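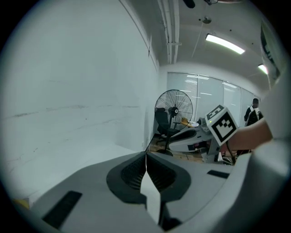
La luz que no se mira

Los techos de los locales de trabajo se proyectan una vez y se corrigen durante décadas. Primero llegan las luminarias, después las canalizaciones vistas, más tarde un detector y el cable que nadie previó. El resultado funciona, pero rara vez responde a un plano único.

Toshiko Okabe lleva 23 años revisando instalaciones de alumbrado en talleres y oficinas. Su método empieza por las paredes. Una superficie blanca y mate devuelve buena parte de la luz que recibe; la misma superficie, con roces y rayas grises a la altura de las mesas, pierde uniformidad antes de que el usuario lo perciba. Okabe recomienda repintar la franja baja con más frecuencia que el resto y emplear pintura lavable hasta metro y medio del suelo.

El fluorescente lineal sigue presente en muchos de estos espacios. Reparte la luz a lo largo de todo el tubo y produce sombras menos duras que una lámpara puntual. Sus inconvenientes son conocidos: contiene mercurio, pierde flujo con las horas de servicio y depende de un balasto que puede fallar antes que el propio tubo. Con balasto electromagnético aparece además un parpadeo molesto en tareas de precisión. El electrónico lo reduce hasta hacerlo imperceptible.

La sustitución por tubos LED parece inmediata y no siempre lo es. Alfredo Yap, responsable de mantenimiento en Cerneo, distingue dos casos. Si el tubo es compatible con el balasto existente, se cambia sin tocar el cableado, aunque se conserva un componente envejecido. Si requiere alimentación directa, hay que puentear el balasto, etiquetar la luminaria y comprobar el portalámparas. En la última reforma de Cerneo, de 40 luminarias, cinco tenían los portalámparas quebradizos y se reemplazaron enteras.

Las tuberías vistas plantean otra cuestión. Cuando discurren en diagonal respecto a las luminarias, proyectan sombra sobre el plano de trabajo si cuelgan por debajo de ellas. Reiko Imai, proyectista en Rinari, prefiere fijarlas pegadas al forjado y pintarlas del color del techo – una decisión barata que también facilita localizar fugas y manchas. Las abrazaderas deben quedar accesibles; cubrirlas con molduras complica cualquier reparación posterior.

Queda el detector. Su posición se decide por la geometría del recinto y por las corrientes de aire, y conviene respetarla al mover luminarias. Un cable suelto en sus proximidades debe identificarse antes de retirarlo: puede ser un resto de obra o una línea en servicio. Imai pide a los instaladores una etiqueta en cada extremo y un croquis actualizado.

La limpieza de difusores cierra la lista de Okabe. Paño húmedo, detergente neutro, tensión cortada y secado completo antes del montaje. En talleres con polvo, cada 60 días.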